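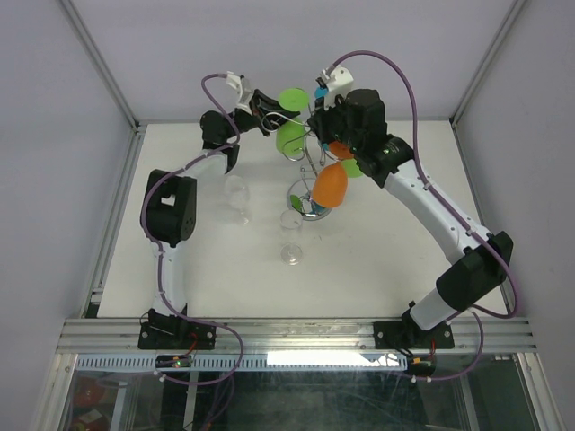 Week 4: Hanging Stemware, and Whether You Should

Course notes, Household Objects and Their Claims
Instructor: Rania Berrada

Reading for this session: the Gunden chapter on drying and storage, plus the two pages from the Fakhoury catalog. Read the catalog first. It is shorter, and it makes the promises that the chapter then has to live with.

1. What the rack is supposed to do

A countertop glass rack holds stemmed glasses upside down, off the surface, by the foot or by the stem. The catalog gives three benefits: the rim touches nothing, air gets into the bowl, and the whole set takes up less counter. I accept the first. The second depends on how the glasses hang. The third I would like to see measured by someone who isn't selling racks.

A chrome wire rack with a center post and curved arms needs clearance on every side, plus room for a hand coming in with a glass. Stand the same glasses in two tight rows on a shelf and compare. In last September's class we tried this on a kitchen cart and couldn't agree on a winner, mostly because we couldn't agree on how much elbow room to count.

2. Upside down or right side up

Students arrive with firm opinions on this, usually inherited.

The case for mouth down: dust stays out of the bowl, and water drains toward the rim. The case against, when the glass is standing on a shelf: the rim is often the thinnest part and now carries the weight, and air trapped inside can pick up the smell of the shelf. Hanging gets around both objections, which is the strongest argument for a rack and the one the catalog forgets to make.

It also brings a problem of its own. Bowls that hang close together can knock. An egg-shaped bowl is widest well away from the foot, so two feet can sit comfortably apart while the bowls touch. Look at the bowls when you judge spacing.

3. Color and material

Bright goblets in orange and lime green are easy to tell apart on a crowded rack, and in a household where people lose track of their glass that has some value. Clear glasses have the opposite trouble. On a white tabletop a clear bowl can nearly vanish, and you find it with your sleeve. The Kerkent guide recommends a white work surface for "visual cleanliness." I would recommend a dark towel.

Gunden says colored stemware is "less formal." Perhaps. The chapter offers no support for this beyond the author's taste, and it should be read that way.

4. Stability

The maker of the Onetti rack lists 3,612 units sold and says nothing at all about tipping. For any rack with a slanted post, ask where the weight goes when one side is full and the other is bare. A ring base helps if it is wide enough. I don't trust a rack until I have loaded it badly on purpose.

5. Order of loading

The usual advice is to work from the top down so that your hand doesn't pass over glasses already hanging. The other school fills the low arms first to keep the weight down. Both are repeated with great confidence. Our bench trial last term used 14 glasses and 2 racks, which is far too few to settle anything, and I ask you not to cite it.

What I will stand behind:

Hold the glass by the stem, close to the foot.
Let the wire take the weight before you let go.
Alternate sides.
Keep glasses that are waiting their turn away from the side you are reaching from.

For Monday

Bring one stemmed glass you don't mind chipping. Write a page on a single claim from the Fakhoury pages, saying what you would need to see before believing it. "It seems reasonable" will not be accepted as evidence, and neither will your grandmother, however good her cabinet looked.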